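Rapport d'avancement – Projet Grurness
Essais comparatifs de préhenseurs pour l'assemblage de raccords sanitaires
Période close fin juin, à l'attention de la direction de Sillerard
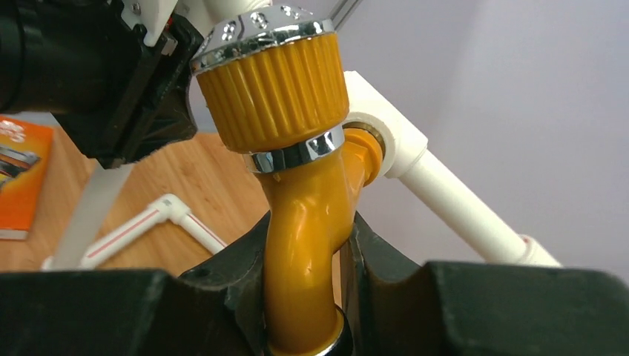

Pourquoi comparer deux préhenseurs avant d'arrêter le choix du bras ?
Le préhenseur fixe la charge utile restante, l'encombrement au poignet et le type de commande en effort. Un bras retenu trop tôt aurait exclu une partie des modèles à l'étude.

1. Travaux réalisés
L'équipe a mené 1 761 cycles de prise et de dépose, répartis entre le préhenseur Brusis à doigts parallèles et le modèle Chung à doigts adaptatifs. Le jeu d'essai comprend 33 références, dont des pièces de robinetterie en plastique à surface brillante et des éléments de tuyauterie blancs. Le protocole rédigé par Mme Clodagh Geraghty a été appliqué sans modification depuis le début de la période.

2. Résultats
Le préhenseur Brusis a satisfait au critère de maintien pour 26 références. Les écarts relevés portent principalement sur les cols courbes, où la surface de contact se réduit et où la pièce pivote sous l'effort latéral. Le modèle Chung se comporte mieux sur ces géométries, mais son temps de fermeture demeure supérieur à la valeur fixée au cahier des charges.
La caméra de poignet donne une vue satisfaisante de la zone de contact. Les reflets sur les parties chromées perturbent toutefois l'estimation de pose. M. Siu-ming Kuo a engagé une campagne de réglage de l'exposition, dont les conclusions seront jointes au prochain rapport.

3. Difficultés rencontrées
Le travail à deux bras a imposé de revoir les trajectoires d'approche. Deux arrêts de sécurité ont été enregistrés lors du rapprochement des préhenseurs – sans dommage pour le matériel. Mme Hsin-yi Choi a depuis relevé la distance minimale dans le contrôleur.

4. Suite des travaux
Les essais d'insertion avec mesure d'effort débuteront dès réception des doigts à revêtement souple. M. Njoroge Kinyua en assurera la coordination. Aucune demande de crédits complémentaires n'est formulée à ce stade ; le report du solde « outillage » sur la période suivante est soumis à l'accord de la direction.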